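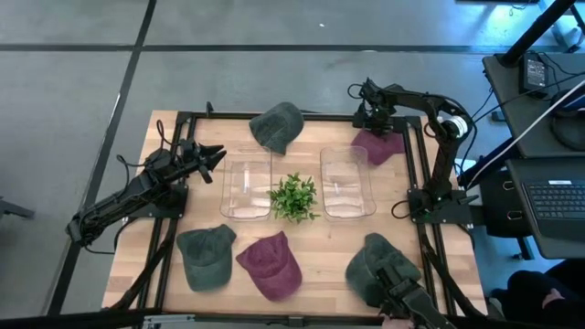 Caps, bins and one small fake plant

I've been trying to get rid of stuff since February, and I have opinions now.

It started with hats. My closet has a top shelf I can only reach on tiptoe, and one morning I pulled down a sweater and got rained on. Winter hats, a straw thing from a wedding, a visor from Finatach (a company I left years ago and don't miss). I didn't even know I owned a visor! I sat on the floor and decided I'd get rid of 30 things before lunch.

I managed 11. Turns out I get weirdly loyal to anything with a brim.

My friend Patricio Bravo is much better at this. He moved out to Solstead last year, a move of 2,000 miles, and everything he kept had to fit in his car. His rule is that you hold the thing up and say where you'll wear it next. Out loud. "Somewhere sunny" doesn't count, you need a place. I tried it with the straw hat and all I had was "another wedding?" so off it went to the thrift store on Borkowska, along with the visor and a scarf that always itched.

The ones I kept are sorted now – stuff I wear every week by the door, everything else up on the shelf where I'll probably forget it again. I did wash a couple of old favorites in the sink with dish soap, and dried them over a mixing bowl so they'd hold their shape. Much better than the time I put one through the dryer and it came out fit for a toddler.

Next up is the coat rack. There are 9 tote bags on it and I'm already making excuses for the Zeder one.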